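Noel Abella
Thread: small red onions, a white board, a black counter. Written up because Darlene Charbonneau asked how I prep for pickling and the answer did not fit in one post.

1/ Scope
Peeling and cleanup only. The brine is a separate argument and Efren Pangilinan has already had it with me twice. I use his ratio now. Moving on.

2/ Onions
Small red ones, firm at the neck, no green showing. If the neck gives under the thumb, it goes in tonight's soup and stays out of the jar. Size matters more for labor than for flavor. Small onions have a lot of skin per unit of onion, so the peeling is most of the job.

3/ Storage before peeling
Open basket, dark cupboard, away from potatoes. I had a batch in a closed plastic tub last September and the skins went limp and stuck to the first layer. Limp skin tears into confetti. Dry skin comes away in strips.

4/ Peeling position
Onion in the left hand, thumb over the top, fingers underneath. Right thumb and index finger do the pulling. I work in the air above the board, and the board's job at this stage is to catch what falls. It catches most of it. 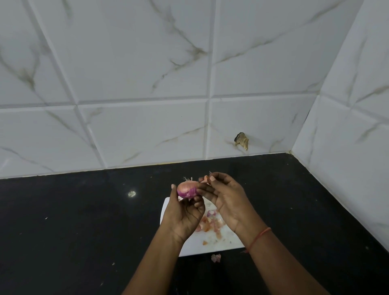

5/ Where to start the strip
Find an edge that is already lifted. There nearly always is one, and if there isn't, a fingernail will make one. Pull slowly and at a low angle to the surface. Pull straight out and the strip snaps short, and then you are starting a new edge every half inch.

6/ How far down to go
Papery layer off, first. Then look at what is under it. There is often a second, thinner skin, pinkish tan, semi-dry, tight to the flesh. That one has to come off too. It does not soften in vinegar. It turns into something like wet tape and you find it with your teeth.

7/ Stop when the surface is an even purple and slightly slick. Going further is waste. I know people who take off a full fleshy layer because it is faster, and it is faster, and they are throwing away the part with the best color.

8/ Roots
I leave the roots on until the skin is off. They hold the layers together and give you something to orient by. Trim afterward with a paring knife, shallow cut. Take too much and the onion falls apart when you slice it.

9/ Hot water method
Question from Fereshteh Tabrizi: why not blanch them first, the way you would pearl onions?
For pearl onions, yes. For these I want raw crunch, and even a short dip takes the edge off the outer layer. It also bleeds color into the water. If you have a huge quantity and are cooking them anyway, blanch.

10/ Soaking in cold water
Different thing, and it does help with stubborn skins. Downside is wet peels, and wet peels stick to everything: board, knife, sleeve. I would only do it next to the sink.

11/ The board
White plastic, rounded corners. Scratched by now, which is what plastic boards do. I keep it for onions and garlic because the smell does not fully leave. Red onion can stain it too if the pieces sit, so it gets rinsed between peeling and slicing and again after.

12/ Board angle
I turn the board diagonally to the wall. Bienvenido Fajardo taught me this years ago in the Ocampo kitchen, where the prep counter was so shallow that a square-on board left you no elbow room. My counter has more depth than that one and I still do it.

13/ The counter
Black polished stone. Good points: flat, hard, doesn't take a stain from onion. Bad points: every pale speck shows, and the overhead light comes back at you as a glare spot, which hides the specks in that one area until you move your head. Wipe, step to the side, look again from low down.

14/ Peels on the counter
Thin skins weigh nothing. Breathe near them and they travel. Move the pile to the bin before it gets tall, and do it with a bench scraper or the side of your hand. Sweeping with a dry cloth just launches them.

15/ Peels on the wall
Check the backsplash as well. Mine is white marble-pattern tile, with gray and gold veining, and a brown scrap of onion skin is close enough to the veining that you can look straight past it.

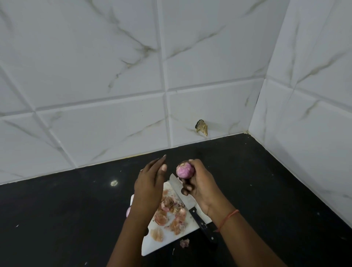 The grout lines are recessed and the tile edges are beveled, so a flat cloth rides over the low part. I go along each line with a folded corner of a damp cloth, then do the tile faces in one pass top to bottom. Plain water is enough if it is done the same day. Leave a peel on there overnight and you may need a drop of dish soap.

16/ The seam
Where tile meets counter there is a strip of pale sealant, and it runs around the inside corner. Crumbs and skin collect along it. Soft brush, then cloth. No scraper, no knife tip. I nicked the sealant in my last apartment and had water behind it within the year.

Cloths, to answer the other question: I have used the Clilley ones and the Brarnine ones. The Clilley is thinner and folds to a better corner. The Brarnine holds more water. For grout, thinner. For the counter, either.

What to do with the skins: stock, if they are clean and dry. A handful is plenty, more goes bitter. They will turn the stock brown, so leave them out if you want it pale. The rest goes to compost. I have not tried dyeing fabric with them and have no advice on it.

Correction to 8: Darlene points out that if you are quartering the onions, the root end should stay on through the cutting as well, with only the hairy part shaved off. Agreed. I slice into rings, so I was writing for rings.

Slicing next, when I have time. It will cover thickness, and the Nonum slicer, which I own and mostly do not use.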